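How to Make Marbled Paper with Shaving Foam

Hello again! My friend Corina Grecu showed me this technique in October, when we needed wrapping paper for many small gifts, and since then I make it almost every week. It is cheap, it smells nice, and you do not need to know how to draw. I write down all my steps so you can try it at home too.

What you need

White shaving foam, the simplest kind (gel does not work, I tried)
Liquid food coloring or liquid watercolor, two or three colors
Thick paper, I use 174 gram from a pad by Amano
A flat tray with low walls, bigger than your paper
A wooden skewer or a toothpick
A plastic ruler or an old bank card
Old newspaper for the table
Gloves, if you don't like to have blue fingers at work on Tuesday

Step 1. Cover the table with newspaper and cut your paper before you open the foam. When your hands are full of foam it is too late to look for scissors. I cut mine to postcard size, and one pad gave me 39 cards with a few narrow strips left for bookmarks.

Step 2. Spray the foam into the tray and spread it with the ruler until it is as thick as your finger. The surface should be flat, like the icing on a cake. If there are deep holes you will get white spots on the paper. Some people like the white spots, so this you can decide.

Step 3. Drop the color on the foam. Start with few drops, maybe ten for a postcard. Put the lightest color first. My favorite mix is turquoise with a little dark blue and very little yellow. Please be careful with red and green together, they become brown very quickly.

Step 4. Take the skewer and draw through the foam. Long lines from left to right, then from top to bottom, makes the classic feather pattern. Circles makes something more like stone. Stop earlier than you want to stop! I have spoiled many trays because I wanted one more swirl.

Step 5. Lay the paper on the foam and press softly with flat fingers from the middle to the outside, so that the air can leave. Count slowly to ten. Lift the paper from one corner.

Step 6. Now the paper looks terrible, with foam all over it. Don't worry. Put it on the newspaper with the foam side up, hold one end, and pull the ruler over it in one movement. Under the foam is your pattern. Wipe the ruler before the next sheet.

Step 7. Let it dry flat for around 80 minutes. If the cards bend, leave them one night under heavy books, with a clean sheet of paper between.

You can use the same foam for three or four prints. The second print is often paler and I like it more for writing letters. When the color becomes gray, scrape off the top and put new drops.

Cleaning up

Scrape the foam into the trash first and only then rinse the tray, otherwise you will have a sink full of bubbles. Food coloring stains cotton, so wear an old apron and wash it separately from your good shirts.
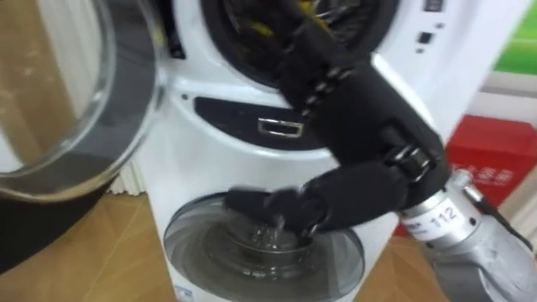 Twin-unit washer, with the mini washer in the lower part.

What to do with your papers

I glue them on folded cards, and I cover small notebooks with them. Duván Marulanda, who comes to our craft evenings, cuts his in thin strips and weaves them into stars for the window. For glue I use a normal glue stick from Skilex, because wet glue makes the color run. If you want to protect the surface, use a matte spray and do two thin layers outside on the balcony.

Next time I will show how I fold the little envelopes for these cards. If you make some marbled paper before then, please write in the comments which colors you used!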